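Sticks in a Cup: Teaching Robots the Small Work of the Kitchen

A method built on hand-held grippers asks how much a machine can learn from ordinary homes

At Orkosari, a small research company that works on robot learning, a chopstick is a serious object. It is thin, it rolls, and it looks almost the same from both ends. For two years the group has tried to teach robot arms to pick up things like this and put them where they belong. The arms in its laboratory are good at boxes and bottles. With thin sticks they had a much harder life.

The method which the group now follows does not begin with a robot arm. It begins with a person who holds a gripper by a handle and does the work with it. A camera on the tool records what the fingers meet, and the position of the tool is recorded at the same time. Later, a computer model studies these recordings and learns to connect what the camera sees with how the gripper should move. Only then is a robot arm used, with fingers of the same shape as the ones the person held.

The idea is not new in the field, and the people at Orkosari are the first to say so. What they wanted to find out is more narrow: can recordings from real homes help with objects that are difficult to hold, and how many of them does one need?

The recordings were made in 32 kitchens. The project, which carries the name Skamach, asked for no special lighting and no clean background. People kept their pans on the stove and their bags on the wall. A laboratory table is always the same table, and a model that learns there may learn the table together with the task.

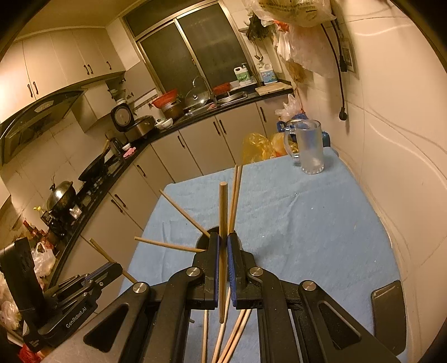
One chopstick between the fingers and more around the cup. The blue cloth folds softly under the work.

The task sounds simple when it is written down. A cup stands on a table. Chopsticks are in it or lie near it. The operator takes one stick, lifts it, brings it upright and lets it down into the cup, or does the same in the other direction. Each of these runs is called a demonstration. The set has 584 of them, and a typical one is shorter than 30 seconds.

Inside this short time there are many small decisions. If the fingers close too low, the stick cannot go deep enough into the cup. If they close too high, its lower end swings and touches the other sticks. When two sticks lie side by side on a cloth, the fingers may catch both, and the operator has to open again and come from another angle. The researchers kept such corrections in the set. In an earlier version they had cut them out, and the trained arm then had no idea what to do after a bad grasp. It continued to the cup with two sticks, or with none.

Cloth brings its own trouble. On a hard surface a stick rolls away when it is touched. On a towel it rolls less, but the fingers can press into the fabric and pull up a fold together with the stick. The operators learned to come down slowly and to stop a little earlier than the eye tells them. This habit can be found again in the movements of the robot, though no one wrote a rule for it.

Many of the kitchen sessions were done with two grippers, one for each hand. The second hand can hold the cup in place or wait to the side until it is needed. For the model, the waiting hand is also information. It has to learn that one arm can stay still while the other one works, and in the first experiments this was a surprisingly hard lesson. Both arms wanted to move all the time.
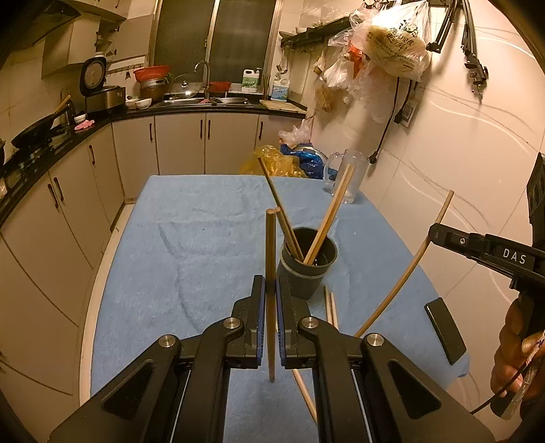
A stick held upright in front of the cup, with a second gripper in the operator's right hand.

For the tests, the group asked Van Rooij, a workshop that builds fixtures for laboratories, to prepare a table that could be raised and turned. The arm had to work with cups and cloths it had not met in training. The researchers trained one model on laboratory recordings only and another on the kitchen recordings, with an equal number of demonstrations in each. On the familiar laboratory table the two were close. When the table was turned and the cloth was changed, the kitchen model kept most of its ability, and the laboratory model often closed its fingers beside the stick.

There was also a result that the group did not expect. More demonstrations from the same kitchen helped only up to a point. After that, going to five new kitchens brought a bigger improvement than staying longer in the old ones. This has changed the way the sessions are planned. They are now shorter, and the grippers spend more of the day in their cases, on the way to the next address.

Several problems stay open. Clear objects such as glass mugs still confuse the model when they stand close to the work. The fingers do not feel how hard they press, and a thin stick can turn slowly between the pads without any sign in the recorded position. The group is testing a softer pad, which has the working name Stullimow, but it wears out quickly and must be glued again by hand.

The next set of recordings, planned to start in August, will add spoons and forks to the chopsticks. The operators have already tried the spoons. They say that the handle is easy and that the round end, which pulls the whole thing to one side, will need some practice.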